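The woman who teaches the robot to open things

Hoi-yan Chuang has spent eleven years taking things out of packets, and she would like it known that she was good at it. At Karonard, the contract packing and product testing firm in Mamer where she runs the sample preparation room, someone has to open every sachet a client sends, take out what is inside and lay it flat so that it can be looked at, measured and written down. Last year that came to 3,414 sachets. Hers were the quickest hands in the building until her thumb joints began to object.

"I went to the doctor and he asked what I did for a living," she says. "I said I open face masks. He wrote something down, and it was longer than what I'd said."

Since July the room has had a second pair of hands. They are white, they came with a great many cables, and they live at the dark table by the curtain. Chuang chose the scissors.
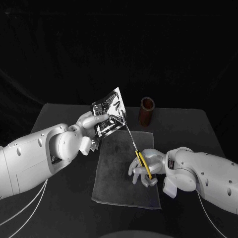 Edeltraud Baumgartner puts in from the next bench that the scissors took up most of a meeting. There had been a plan for a special cutting tool, with a quote attached, and then Chuang went to her drawer. The quote, Baumgartner adds, is still pinned up in the kitchen, where it cheers people up.

The firm's name for the machine is the Dutelau cell, after the meeting room it was agreed in. The staff call it "him" on good days. I ask what it's called on the others and Chuang offers me a biscuit.

What has changed, she says, is mostly where she stands. She used to sit. Now she walks between the table and the screen, sets out a towel, loads a packet, and steps back behind a yellow line on the floor that she was consulted about and lost. Her first attempt at a work instruction was a single page. It now runs to 41, because a sentence like "open the packet" contains a surprising number of decisions.

"Which end do you start? How hard do you hold it? I had no idea. I had to film myself doing it and then I was embarrassed, I hold my breath the whole time."
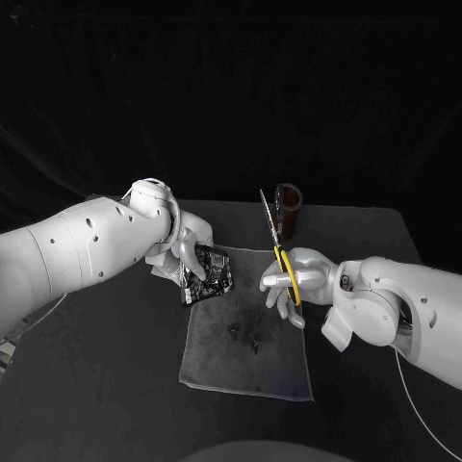

Speed is a sore point. A practised person opens a sachet and has the mask spread before you have finished asking how. The machine took 243 seconds over its first complete one, and Chuang knows the figure because she had made a cup of tea, drunk it and come back. Management is fond of a chart on which the line goes down. She is fond of it too, up to a point, but she notes that the chart has no line for the person standing next to it.

That person's job has been rewritten 3 times. The first version had her as an "operator", which she disliked. The second, drafted by a consultant from Cronin, said "human in the loop".

"I told them the only loops in here are on the scissors."

They settled on "preparation lead, manual and automated", and a pay grade to go with it, though the grade took until the autumn to turn up. Two colleagues moved over to the measuring side. Neither was pushed, Chuang says, then thinks about it and says that one of them was leaned on a bit, and is now happier and won't admit it.

Cutting was the part everybody worried about. Chuang worried about the mask. A sheet mask is thin and floppy, it clings, and it has holes in it where you would most like to take hold. New starters used to get a fortnight to learn it, and a fair few of them tore the chin.

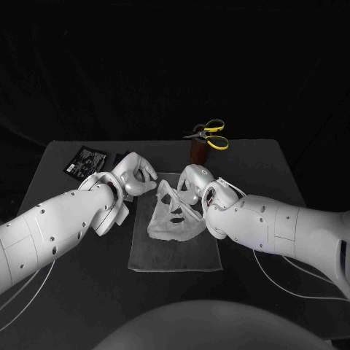 Two hands over one mask at the Dutelau cell, Mamer.

She doesn't go in for talk of being replaced. She has heard the speech about freeing people up for more valuable work, and sat through it again when the sound failed the first time. Her own view is narrower. Her thumbs hurt less. She is more tired in the head by four o'clock, since watching takes it out of you in a way that doing never did, and there is less chat, which she minds more than she expected to. When six of them sat opening packets together they knew about every wedding and boiler in the district.

"You can't gossip while you're supervising. You miss things. I missed Edeltraud's entire kitchen extension."

Baumgartner confirms this, and says the tiles alone would have filled a week.

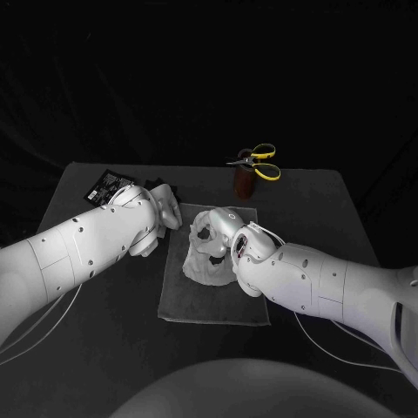

There are also days when Chuang sends it back to the start and does the batch herself. She is allowed to; it is on page two of the instruction, and she wrote page two. The urgent jobs still come to her by hand, usually after lunch, usually with an apology. She keeps a stool under the bench for them and has refused all offers to have it tidied away.

I ask whether she would go back to the old arrangement. She looks at her thumbs for a while.

"For the thumbs, no. For the company, yes, on a wet afternoon. And I'd like it to learn to fold the towel."

That is apparently under discussion. She has been asked to describe, in writing, how she does it, and so far she has got as far as "pick up the towel".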